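How to check a simulated success rate before you believe it

Clalteck's kitchen policy comes with a headline number, and so does nearly everyone else's. A number like that is easy to produce in simulation and hard to interpret. This page goes through the check we run at Zekville before we quote anybody's results, including our own. You need the policy checkpoint, a simulator that can replay a saved state, and most of an afternoon. We used Bonsu for the rollouts and Zalura for scoring, but any pair that writes out object poses will do.

Last updated 1/24/23

Before you start

Find out what the success test measures. Open the scoring code and read it. The paper's description is often a tidier version. In our case the paper said the object was "placed," and the code said its center was within 5 cm of a target point for a single time step. An object that rolls through the target passes. So does one still hanging in the gripper.

Step 1. Freeze the start states

Generate your start states once, save them to disk, and use the same file for every policy you compare. We save 300. If you let each run draw its own layouts, a few lucky placements can look like an improvement. Keep the seed with the file, but don't rely on the seed alone. Ours stopped reproducing the same layouts after a simulator update in June.

Step 2. Run the policy and keep everything

Log joint positions, hand commands, contacts and the pose of every movable object at every step. Don't filter out the "bad resets" yet. That phrase covers a lot of sins, and if you drop them now you will never know how many there were.

Step 3. Stop a rollout partway and look at it

Pull stills from the middle of the task, where the hands are close to the objects, and compare each one with the contact log for the same time step. The final state hides too much. What you want to know is whether the log and the render tell the same story.

In the still below, the tomato is sitting on the trivet with neither hand touching it, and the left hand is open. The log should therefore show no contact between either hand and the tomato. The right hand has a purple and white object in its curl over the cutting board, so contacts should be listed there. If they are missing, your contact threshold is wrong or the object is being held by a constraint that somebody left switched on.

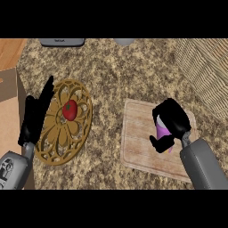 Step 4. Rescore with a stricter test

Write a second success test and run it over the same logs. Ours requires three things:

The object is within the target region.
No hand is in contact with it.
Both stay true for 14 consecutive time steps.

Report both scores side by side. A small gap is reassuring. A large one means the original test was rewarding near misses, and you should say so wherever the first score appears.

Step 5. Break something on purpose

Replay the saved start states with one change at a time: move the target object, swap the countertop texture, remove a background item. Then try the cruel version, which is to feed the policy a fixed camera image for the whole episode. If the score barely moves, the policy is replaying a motion it memorized and the cameras are decoration. I would run this one first if I had time for only one.

Step 6. Read the failures by hand

Tag each failed rollout with a short label: missed grasp, dropped, wrong object, timed out, simulator fault. We have 681 tagged so far across all policies. It is dull work. Two people should tag a shared subset without seeing each other's labels, and if they disagree a lot, the labels need rewriting before you draw a chart from them.

What this does not tell you

None of these steps says anything about a real kitchen. Soft produce, worn finger pads and glare on stone are modeled badly or left out entirely. A policy that survives all six steps has earned a hardware trial, and I would still want to see the raw logs from that trial before repeating its number to anyone.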